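# Estación de captura Lino

Mollholm suministra la estación Lino a laboratorios y centros de formación que necesitan registrar demostraciones de manipulación para el entrenamiento de sistemas de aprendizaje.

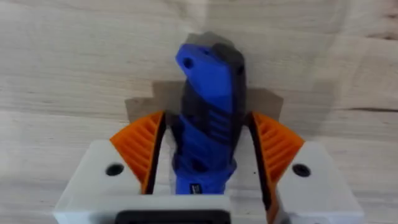

## Características

- Pinza blanca con almohadillas naranjas estriadas.
- Cámara de muñeca orientada hacia la zona de agarre.
- Registro sincronizado de imagen y posición a 30 Hz.
- Sesiones de hasta 200 demostraciones por tarea.

## Suministro

El equipo se entrega calibrado, con 50 demostraciones de referencia y licencia del programa de anotación Pitar. Las solicitudes de presupuesto deberán dirigirse a Ruaridh Rankin, Departamento de Equipamiento.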